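# Perguntas que a gente mais recebe sobre o clube Soteo

Atualizado em 2 de julho de 2024

Oi! Eu cuido da página do clube e respondo às mensagens, então resolvi juntar num lugar só o que mais aparece na caixa de entrada. Se a sua dúvida não estiver na lista, escreve pra gente mesmo assim.

## Preciso saber programar pra entrar?

Não precisa! Eu entrei sem saber o que era uma variável e passei o primeiro semestre inteiro dobrando pano. Quem já programa costuma ir pra turma que treina os modelos, quem não programa começa na mesa, com as garras de mão, e vai pegando o resto aos poucos (tem gente que gosta tanto da mesa que não sai mais de lá).

## O que é o projeto Imora?

É o nosso projeto principal deste ano: ensinar um par de braços a lidar com coisa mole. Boné, touca, meia, bolsinha de tecido, tudo que amassa e muda de forma quando a gente encosta. Bloco de madeira a gente já fez bastante no ano passado e, olha, deu saudade de bloco de madeira.

## E como se ensina um braço a pegar um boné?

Mostrando. Cada pessoa segura uma garra em cada mão e faz a tarefa em cima da mesa, devagar, do jeito que quer que o braço faça depois. As plaquinhas brancas com pontos pretos servem pra acompanhar a posição de cada garra durante o movimento, por isso a gente vive pedindo pra ninguém tapar a plaquinha com a manga.

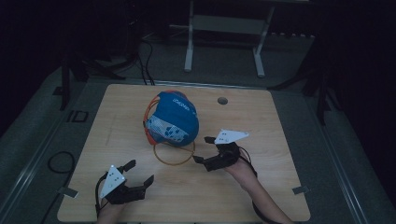 *Boné azul, elástico laranja e as duas garras na mesa do Imora.*

O elástico é a parte chata. O tecido até perdoa uma pegada torta, mas o elástico é fino, fica rente à madeira e pede que a ponta da garra desça quase encostando no tampo. Minha dica: resolve primeiro qual mão vai segurar o quê, e só depois fecha a garra. Se você mudar de ideia no meio, para, solta tudo e recomeça a gravação. Uma tentativa hesitante atrapalha mais do que ajuda.

## Quantas demonstrações vocês precisam?

A meta do Imora é 1,000 (sim, com vírgula, a planilha está em inglês e eu desisti de brigar com ela). Cada pessoa grava 15 por encontro e depois troca de lugar. Parece pouco, mas o punho cansa, principalmente quando você ainda aperta a garra com força demais. Todo mundo aperta no começo!

## Posso levar meus próprios objetos?

Pode e deve! Só pedimos que sejam macios, limpos e que você não se importe se voltarem meio esgarçados. Coisas com cordão, aba ou elástico são muito bem-vindas. Nada de vidro, nada com líquido dentro e nada que tenha ponta.

## Tem que mexer nos cabos?

De preferência, não. Passe por trás da mesa com calma e, se um cabo das garras estiver torcido, avise quem estiver no computador antes de desenrolar. Em abril a gente perdeu uma tarde de gravação por causa de um conector meio solto, e a pessoa que puxou o cabo fui eu, então falo com conhecimento de causa.

## Vocês participam de competição?

Sim, vamos pra Skeltness, na categoria de manipulação de tecidos. A equipe tem 5 vagas de viagem, e a escolha leva em conta a presença nos encontros e o diário de testes. O resto do clube acompanha de casa e ajuda a revisar as gravações.

## O que é esse diário de testes?

Um caderno compartilhado onde você anota o objeto, a posição inicial e o que deu errado. Pode ser uma linha só. "Elástico escapou da garra direita, repeti" já está ótimo.

## Onde vocês ficam? Dá pra visitar?

Ficamos em Cáceres, e dá sim! Manda uma mensagem antes pra eu te passar a sala e o horário. Visitante pode experimentar as garras, só não entra na contagem das demonstrações.

## Quanto custa?

A anuidade é de R$ 365 e cobre o material de uso comum. A inscrição da competição é à parte. Se o valor apertar, fala comigo no privado que a gente parcela.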